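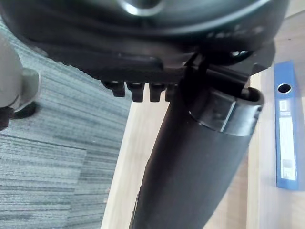 의자를 고치려다 빵을 굽게 된 10월

지난 글을 올리고 한참 지났네요. 그 사이에 안부 물어봐 주신 분들 고맙습니다. 잘 지내고 있었어요. 다만 집에서 일하는 시간이 길어지면서 하루가 어떻게 지나가는지 모르게 지나가더라고요. 아침에 커피 한 잔 들고 책상에 앉으면 어느새 창밖이 어둑해져 있고, 저녁은 대충 때우고, 그러다 보면 블로그에 쓸 말이 하나도 없는 그런 날들이었습니다.

발단은 사무용 의자였어요. 앉을 때마다 슬그머니 내려가는 의자를 꽤 오래 모른 척하고 썼거든요. 그러다 어느 날 오후에 마음을 먹고 바닥에 엎드려서 좌판 밑을 들여다봤지요. 의자 밑이라는 게 평소에는 볼 일이 없잖아요. 매일 몇 시간씩 몸을 맡기고 사는 물건인데 아랫면은 그렇게 낯설 수가 없었습니다. 한참 들여다보다가 제 실력으로는 어림도 없겠다 싶어 그냥 일어났는데, 일어나면서 허리가 뚝! 하고 소리를 내는 거예요. 그 길로 일을 접고 동네를 걸으러 나갔습니다.

그렇게 걷다가 들어간 곳이 골목 끝에 있는 빵집 파이바(Paiva)예요. 이 동네에 산 지 6년인데 문 열고 들어간 건 그날이 처음이었어요. 늘 지나가면서 냄새만 맡았거든요. 오후 4시쯤이라 진열대가 거의 비어 있었고, 남은 건 호밀이 섞인 둥근 빵 하나뿐이었어요. 그걸 사 와서 버터도 없이 뜯어 먹었는데, 세상에, 저녁도 되기 전에 반이 없어졌습니다.

다음 날 또 갔지요. 그다음 날도 갔고요. 주인인 헤이나우두 메이렐리스 씨가 세 번째 날에는 먼저 인사를 해 주시더라고요. 브라질에서 오신 분인데 한국말을 저보다 더 구수하게 하세요. 제가 집에서도 이런 빵을 만들 수 있느냐고 지나가는 말로 여쭤봤더니, 대답 대신 안쪽에 들어가셔서 작은 유리병에 발효종을 조금 덜어 오셨습니다. "밥 잘 주면 돼요." 설명은 그게 전부였어요.

그날부터 제 부엌에 식구가 하나 늘었습니다. 이름은 롤루스(Lolus)라고 지었어요. 뜻은 없고, 병을 흔들 때 나는 소리가 어쩐지 그렇게 들려서요. 아침에 일어나면 제일 먼저 롤루스가 얼마나 부풀었는지부터 봅니다. 뚜껑을 열면 잘 익은 사과 같기도 하고 요구르트 같기도 한 냄새가 나는데, 날이 쌀쌀한 아침에는 냄새도 얌전하고 낮에 볕이 들면 조금 시큼해져요. 예전 같으면 눈 뜨자마자 휴대폰부터 들었을 텐데 요즘은 병부터 들여다보고 있으니, 이것도 변화라면 변화겠지요.

첫 빵은 망했습니다. 겉은 돌이고 속은 떡이었어요. 그래도 아까워서 얇게 썰어 팬에 구웠더니 수프에 찍어 먹을 만은 했습니다(남편은 두 조각 먹고 조용히 밥을 푸더군요). 두 번째는 반죽이 손에 들러붙어서 전화도 못 받고 한참을 씨름했어요. 세 번째에 밀가루를 바꾸고 물을 조금 줄였더니 그제야 모양이 나왔습니다. 오븐 앞에 쪼그려 앉아 부풀어 오르는 걸 보는데 왜 그렇게 기쁜지, 혼자 박수를 쳤다니까요!

배합을 물어보실 분이 계실 것 같아 적어 둡니다. 강력분 300그램에 통밀가루는 한 줌, 발효종은 넉넉히 두 숟갈, 소금은 작은 숟갈로 하나 조금 넘게 넣어요. 물은 200밀리리터쯤에서 시작해서 반죽을 보면서 더합니다. 저녁 먹고 나서 섞어 두고, 자기 전까지 생각날 때마다 몇 번 접어 주고, 밤새 냉장고에 넣어 둡니다. 굽는 건 다음 날 아침이에요. 무쇠 냄비가 있으면 뚜껑을 덮고 굽다가 나중에 열어 주시면 껍질이 훨씬 좋아요. 저는 시어머니가 물려주신 냄비를 쓰는데, 무거워서 꺼낼 때마다 기합을 넣습니다.

이 이야기를 메일로 적어 보냈더니 타르시지우 하젤 씨가 긴 답장을 주셨어요. 예전에 번역 일을 같이하면서 알게 된 분인데, 할머니가 굽던 옥수수빵 이야기를 화면 가득 써 보내셨습니다. 동네 화덕에 차례를 정해 놓고 구웠고, 늦게 가면 불이 약해져서 빵이 허옇게 나왔다고요. 할머니는 그 허연 빵을 제일 좋아하셨대요. 답장을 읽다가 저도 외할머니 생각이 나서 한동안 가만히 앉아 있었습니다. 외할머니는 빵 대신 막걸리 넣은 술떡을 찌셨는데, 아랫목에 이불을 덮어 둔 양푼을 건드리면 크게 혼이 났거든요. 이제 와서 그 마음을 알겠어요. 저도 누가 냉장고 문을 오래 열어 두면 한마디 하게 되더라고요.

생활도 조금 달라졌습니다. 반죽을 접으러 가야 하니까 일하다가 중간중간 일어나게 돼요. 예전에는 알람을 맞춰 놓아도 끄고 계속 앉아 있었는데, 반죽은 기다려 주지를 않으니 별수 없이 일어납니다. 부엌까지 몇 걸음 안 되지만 그 사이에 물도 마시고 창문도 열고 화분도 한번 봅니다. 덕분에 저녁이면 뻣뻣하던 어깨가 한결 낫습니다. 원고 마감은 여전히 아슬아슬하지만요.

지난주에는 용기를 내서 제가 구운 빵을 파이바에 들고 갔어요. 메이렐리스 씨가 칼로 반을 가르시더니 단면을 한참 보시고, 손가락으로 꾹 눌러 보시고, 한 조각 드시고는 "소금 조금 더" 하셨습니다. 그리고 남은 반쪽을 계산대 옆에 두고 손님들이랑 나눠 드시는 거예요. 어찌나 부끄럽고 좋던지 집에 오는 길에 괜히 한 바퀴를 더 돌았습니다.

다음에는 무화과를 넣어 볼까 해요. 시장에 끝물 무화과가 아직 조금 남아 있더라고요. 말린 걸 쓰는 게 낫다는 분도 계시고 생것도 괜찮다는 분도 계셔서 고민 중입니다. 해 보신 분 계시면 댓글로 좀 알려 주세요. 그리고 롤루스가 자꾸 불어나서 나눠 드릴 수도 있으니 가까이 사시는 분은 유리병 하나 들고 연락 주시고요.

아, 의자는 아직 그대로입니다. 오늘도 내려가길래 한 번 올려 놓고 이 글을 썼어요.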